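Workshop tips from the robot club

Tape wrapping, tray sorting and other small jobs that make the arm behave

We've been running the sorting project at Dikholm since March, and the list of little tricks pinned above the bench has got so long that it's falling off the wall. So I'm typing it up! Most of it works just as well if you're building something at home. Our task for the Burorden challenge is tidying a worktop, and rolls of tape turned out to be our favourite thing to practise on.

Rolls of tape, a gripper and plenty of practice:
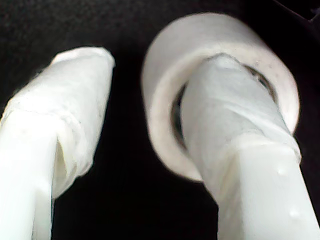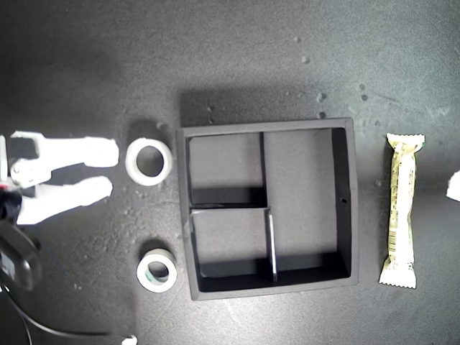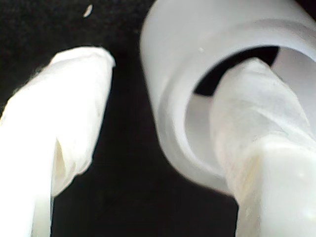
Osaze Mohammed: Can I add one? We went through 20 goes at our own tidying task before we noticed that our roll was a different width from the one we'd planned for. Measure the hole in the middle as well as the outside, and write both on the inside of the core in pencil. It saved us a whole evening, and I wish we'd done it on day one.

Brilliant, and it's gone straight on the list. Now for the rest.

Wrapping fingertips. Smooth plastic is slippery, and a bit of tape gives it something to hold with. Wipe the finger with a barely damp cloth, let it dry, then wind the tape on with a gentle pull. Two layers is plenty to start with. Creases don't matter much on the back, but rub them down with a spoon on the gripping side — the bowl of the spoon, not the edge. If you get a gummy line where old tape has been, a drop of cooking oil on kitchen paper lifts it. Wash the oil off with washing-up liquid afterwards or the new tape will slide about.

Picking up a ring. You can squeeze a roll from the outside, or put one finger through the hole. We love the second way! Go in slowly, and stop before you close up. Try it with the roll in your hand first so you can feel how much room there is.

Trays. A tray with dividers is great for sorting, but the walls catch fingers on the way down. Lift higher than you think you need, move across, then come straight down. Stick the tray to the bench with a blob of reusable putty under each corner, and warm the putty in your hands first (it grips far better).

Light. Bright lamps on white parts wash everything out for the camera. Tape a piece of baking parchment in front of the lamp, well clear of the bulb, and the glare calms down beautifully.

Snacks. Wrapped bars are super practice because the wrapper crinkles and shifts. Grip across the middle and leave the sealed ends alone. Buy the multipack, as the practice ones do get eaten.

Keeping score. The Adebisi team use a tally sheet on squared paper and we've copied them. Each box gets a tick or a cross, plus one word: slipped, missed, bumped. Once the page had 100 boxes filled in, it was easy to see that "bumped" was our big problem, and that's how we got to the tray tip.

Clearing up. Give yourselves roughly 5 minutes at the end. Brush the bench with a dry pastry brush, coil the cables loosely and put the tape back in a tub with a lid so the edges don't pick up fluff.

I'm still after a good way to stop the end of the roll vanishing. We fold ours over a paper clip, but the clip makes the roll sit wonky. The Stunari lot use a bread bag tag, and I'm trying that next!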